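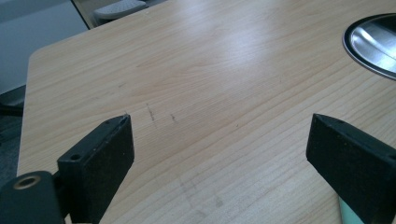 Handling and Tooling Group, Addo Site

Hand-held gripper trial ends in June figures, and in doubts

18 October 2024

The group has published the results of its comparison between the Durarix hand-held gripper and the older Fandthorpe model it was meant to replace. The Durarix tool came out ahead on the main score. Whether that score means very much is another matter.

Both tools do the same job. A person holds the gripper, works the fingers, and a camera on the tool records what the fingers do. The recordings are then used to teach an arm the same task. The sales case for the Durarix is that its thick, blunt black fingers will last longer and hold small parts more firmly than the slim ones on the Fandthorpe.

The trial called for 1000 picks with each tool, all of them on a tabletop and all with parts from the same bin. The Durarix dropped 14 parts. The Fandthorpe dropped 52. On paper that is a clear win, and the Rurville office has already put it on a slide.

There are reasons to wait before ordering. The two runs were not done under the same conditions. The Fandthorpe went first, in June, with operators who had never used a hand-held gripper. By the time the Durarix arrived, the same people had 1000 picks behind them. Some of the gain surely belongs to the operators, and the trial had no way to separate that part out. A second run with the order switched was in the original plan and was dropped to save time.

The parts were also kind to a wide finger. Most were blocks and short tubes with flat or even sides. Thin washers, cable ends and soft bags, which make up a good share of the real work at Addo, were left for later. Operators who tried washers on their own time said the flat tips tended to push them along the table before closing on them. None of that is in the report, as it was not part of the test.

Then there is the view from the camera. The fingers come up from the bottom of the picture on either side of a gap, and the thick blocks cover a fair amount of the table. Overhead light bouncing off a pale wood surface washes out part of the grain. The report calls the picture quality "good in all tested rooms" but lists only one room. It does not say how either tool copes with glare on shiny metal, a common complaint about the Fandthorpe camera.

Wear gets one paragraph. The Durarix fingers are described as showing "no meaningful change" at the end of the run. The company's claim concerns years of use, and 1000 picks is a few days of work. The report's authors say as much in a footnote, though the summary repeats the claim without it.

Nothing so far has been tested on an arm. The recordings from both tools are still waiting to be used for training, and that is the only result that would settle whether the better score by hand carries over. A person can feel a part begin to slip and squeeze a little harder. The recording shows the squeeze and leaves out the reason for it.

The group has asked to keep the Durarix tool for another 10 weeks. It wants to repeat the test with the order switched, add washers and bags, and run at least one trained arm on each set of recordings. Rurville has agreed to the extra time but has not said whether it will hold the purchase until the work is done. The Fandthorpe tools stay in use at Addo for now.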